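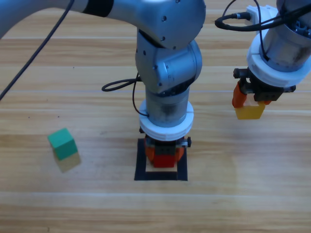 LUSULITZ, 14 Oct 2019

I ran my first race on the track at Usel in a pair of borrowed spikes that were a size too big, and I finished so far behind the pack that the lap counter had already put her bell away. That was in March. Seven months later I'm sitting on the grass at the same track with an ice pack on each shin, trying to explain to my sister over the phone why I've signed up for the 3000 again.

It's the club's fault, mostly. Lusulitz has a running club with 141 members, which is a lot for a town this size, and every one of them seems to believe that the right answer to a bad race is another race. They pulled me in with soup (there's always soup after the Tudose Mile, big pots of it, and you don't need to have run to get a bowl) and before I'd finished eating I had a training plan folded up in my jacket.

The plan was 12 weeks long. Week one was easy! Jog, walk, jog, go home. By week five I was doing 400s on a gravel loop behind the Kurnance mill in the rain, and the loop isn't even 400 meters, so you run to the second gatepost and guess. I missed the whole of week eight with a cold and was told very firmly not to make it up.

What I like about the track, and I didn't expect to like anything about it, is how small it makes your worries. On the road I think about work. On the track I think about the curb, the shoulder in front of me, and whether that's lap four or lap five. You settle in behind somebody whose breathing sounds worse than yours and you just stay there.

So, the race. There were 19 of us on the line, bunched up in two rows, and I went out much too fast, like everybody warned me I would. Laps one and two felt wonderful. Lap three felt like a bill arriving. I got passed by a woman in a green headband, passed her back on the homestretch (I have no idea where that came from), and then she passed me again with a lap to go and stayed there.

My bib was 3009, and it's on the fridge now, still with one safety pin in it. The indoor season opens at Usel after New Year's, and I've already bought my own spikes, in the right size.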